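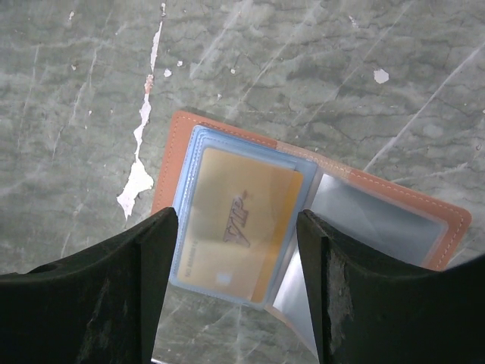

Sunday, and my shoulders feel like I painted a ceiling. I spent six hours on the hand controls today teaching the arm to deal with the card holder, and I dreamed up half of this task myself so I can't even complain!

The job sounds like nothing: bring the fingers down on either side of the holder, close, lift, set it down again. Leather is so much nicer than the hard boxes we did in March (it gives a little, so you get away with being sloppy), but those clear sleeves slide around and catch the light, and I kept squinting at my screen trying to work out where the plastic stopped and the floor started.
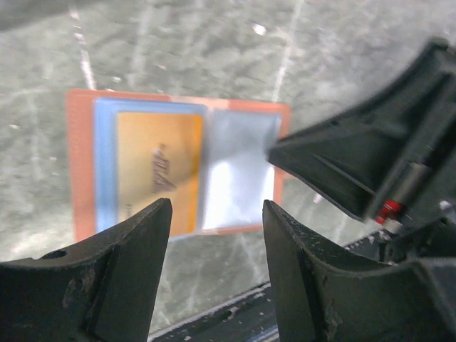
Thịnh Hoàng kept telling me to slow down. He's right, I rush the last inch every time, and the arm is going to learn to rush it too if that's all I ever show it. So I tried breathing out on the way down, like in yoga, and my tries after lunch felt smoother, I think. I threw out 26 of the morning ones. Ouch.

We're at 411 keepers, and Ernbridge wants another 100 before they'll even start training on them. Thịnh says we could get there by the end of the week if I quit stopping for coffee. Ha! No.

Must remember to ask about the left trigger, it sticks when I squeeze softly. Leftover noodles for dinner, then bed.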